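13/02/2023

Woke before the alarm and heard the rain had stopped. Walked to the Kusdale bus instead of waiting at our end of the road. The river was still over the lower path, so I went round by the school, which adds eight minutes.

At work the Bornent order was short again. They sent 20 rolls of backing cloth and billed us for 23. I called twice and left a message the second time. Velimir Popescu says to hold the invoice until they answer, so it is in my tray with a note clipped to it.

Ate lunch at my desk and read more of the Lazarević book. I am five chapters in and it has picked up since the family left the farm. The translation is stiff in places. I keep losing track of the two uncles and have started writing their names on the bookmark. 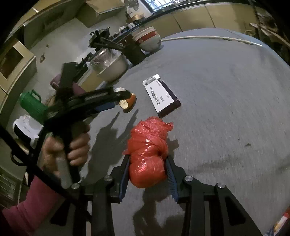
In the afternoon I went through the old pattern drawers. Most of it was from before the move and can go. I kept the curtain sheets and one folder of hand-drawn collars that somebody took a lot of trouble over. The paper is brown at the folds. I'll ask Velimir whether he knows who made them.

Home by six. The kitchen tap drips worse than last week. I turned it off at the wall and used the bathroom sink for the kettle. The man from Fundar can come Thursday morning, and he wants the cupboard under the sink emptied first. I did half of it tonight. Found the good scissors in there, and a bag of clothespins I had already replaced.

My sister called after supper. Her knee is better and she managed the stairs without the rail. She wants us all at the lake in August, same cabin as before if we can get it. I said yes, but that I would need to put in for the days soon. She is going to call the owner and ask what he charges now.

Soup and toast. Washed two shirts and hung them over the tub. Need to buy stamps and lamp bulbs tomorrow.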